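Sonden Heritage Trail: Progress Report to the Wattimena Fund

Reporting period: spring through August
Prepared by: the trail coordinator, Sonden Visitor Office

Where we stand

The grant was made to bring day visitors off the highway and into the old wool district, and to keep them there long enough to spend something. At the end of August the walking trail is open, the signs are mostly up, and the depot is still closed. I would call that half a success, and I know the spring newsletter called it a good deal more.

The headline number is 119 guided walkers in August. It has been passed around town as proof that the trail works. It proves that people signed a sheet at the start. We don't know how many finished, how many live here, or how many signed twice in the same month. My own walks have had a fair number of familiar faces on them, and I would ask the Fund not to quote the figure in its annual report until we can say what it means.

Visitor records

Ticket and sign-in records from the old office were kept on desktop computers that went out of use when the office moved. We want the older records because they are the only baseline we have. Without them, any claim that visits are up is a guess.

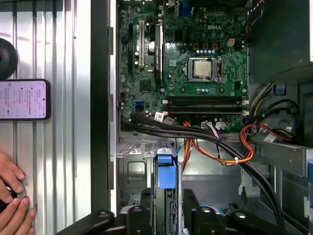 Inside one of the Dell desktops, side panel off.

Recovery of the records is not finished, and I have no promise to pass along about when it will be. The paper ledgers cover only the wool museum and stop well before the trail was planned. They also count school groups as one visitor in some years and as a full busload in others, with no note saying when the habit changed.

The trail and its signs

Seven signs were budgeted and five are standing. The two missing ones belong at the scouring mill and the rail siding. The mill sign is held up over wording. Local tradition has it that the mill was the largest in the state, and the draft text says so flatly. I have looked for a source and found one brochure quoting another brochure. Until somebody turns up a tax roll or an insurance map, I am not willing to put it on metal.

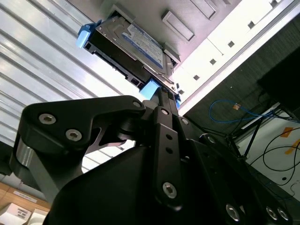

The siding sign is a simpler matter of permission. The railroad's land agent has the drawing and has had it since spring. We have asked for an answer in writing, as a friendly word over the phone is no use to the sign installer.

Sastach, the firm that made the signs, delivered on time and to the agreed price. Two of the five have faded more than they should after one summer of sun. Sastach says this is normal settling of the ink. I have asked what "settling" is and am waiting to hear. The final payment is on hold in the meantime.

The depot

Grostex, the contractor for the depot, reported in June that the waiting room would be open to visitors by the end of summer. It is not. The floor is sound, the ticket window has been put back, and the roof over the baggage end still leaks. The latest schedule moves the opening to October. I would plan for spring, when the weather lets them redo the flashing properly, and be pleased if I turn out to be wrong.

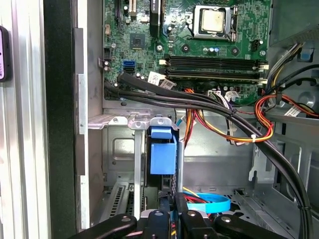 There is also the matter of what goes inside. The original plan called for a touch screen with a map and old photographs. I was doubtful about it then and I am more doubtful now. The screen at the wool museum has been out of order for most of the season, and visitors walk straight past it to the baling press, which they can put their hands on. I would like to move that budget line to two good benches and a printed wall map, and I am asking for the Fund's approval to do so.

Downtown business

The application said the trail would lift trade on Main Street. Shop owners I have asked give every kind of answer. The cafe by the stockyard gate says mornings are better. The saddle shop says visitors come in for the restroom. None of them would show me receipts, and I don't blame them — but it leaves us with nothing I could honestly call a finding.
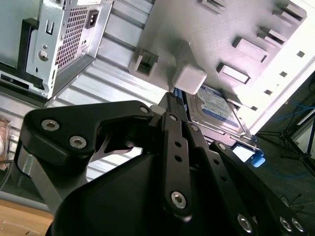 The photograph collection is in better order than the visitor counts. Prints of the loading pens and the old hotel have been sorted by location, and the duplicates set aside. Scans are another story, as we still have no single list of which ones exist and where they were saved. Some of the office machines have a 2.5-inch hard drive like the one seated in that open desktop case, and my request is that every drive be labeled and copied before anyone decides a folder is a duplicate. We have thrown away enough in this town already on the strength of somebody being sure.

Money

Spending is under budget, mainly on account of the signs and the depot being late. I would not read it as savings. The depot roof will take what is left of the building line and may want more. I have asked Grostex for a fixed price on the baggage end before any further work is approved.

Requests to the Fund

Permission to move the touch screen money to benches and a wall map.
An extension of the depot deadline to the end of spring.
Agreement that walker numbers stay out of print until we have a count taken at both ends of the trail.

The next report will cover the fall walks and whatever the railroad has to say about the siding.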